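Setting Up and Checking the Front Camera on the Warport Path Rover

Applies to: Warport rovers with the fixed front camera, used on the perimeter route at Otthorpe. Written by Rianne Kramer, with corrections from Maarten Van Damme.

The rover follows unpaved paths by separating ground from vegetation in the front camera image. If the camera is dirty, out of focus or tilted, the path edge drifts and the rover steers toward the verge. Do this procedure after any work on the mast, after a lens change, and at the start of the dry season (April on our route).

You need:
A 4 mm hex key
Lens tissue and a blower
The checkerboard target
A laptop with the Vermeulen service tool

1. Park the rover on level ground and press the stop button. Wait until the drive light goes out. Leave the main battery switch on.

2. Blow the dust off the lens first, then wipe it from the center out with a fresh tissue. Dry wiping a dusty lens scratches the coating.

3. Check the two clamp bolts on the camera bracket. They should not turn under light hand pressure on the key. If either one does, loosen both, level the camera, and tighten them evenly.

4. Open the service tool, connect to the rover and select Camera, then Live View. Set exposure to Manual and enter a gain of 400. The number is the tool's own scale and has no unit.

5. Hold the target in front of the camera and move it slowly through the center and all four corners. The tool needs 20 accepted views. Tilt the target between views; flat-on views alone give a poor result.

6. Press Solve. Save the new file under the rover's number and keep the old one until the drive test is finished.

Checking the result outdoors

Drive the rover by remote to a straight stretch of path and stop with the wheels on either side of the center line. Open Live View again. The path should run up the middle of the image and narrow with distance. Focus is judged on fixed structures near the center, such as wall posts. Foliage moves in the wind and is no use for this.
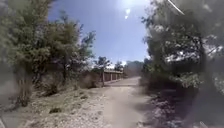 Some softness toward the left and right sides is normal with this lens and does not affect path following. Softness in the center does. If the center is soft, unlock the focus ring, turn it in small steps until post edges are clean, lock it, and repeat steps 5 and 6.

Next, turn on the path overlay. The two colored lines should sit on the path edges. Watch the side in tree shade, where dark ground and low plants can be read as one area. If the line jumps there, raise the shadow setting one step at a time. Fenna Dijkstra found that going past the third step makes the rover treat shaded grass as path, so stop at three.

Low contrast caused by sun glare cannot be fixed in software. Fit the Gatinano hood and check that its rim does not show in the corners of the image.

Drive test

Run the straight stretch in both directions at walking speed, with one person at the remote stop. The rover should hold the center without hunting. If it pulls the same way relative to its own body on both runs, the camera is out of level. Go back to step 3. If it pulls toward the same side of the path each time, the fault is in the shadow setting or the overlay.

Delete the old calibration file once both runs pass, and enter the new file name in the service log.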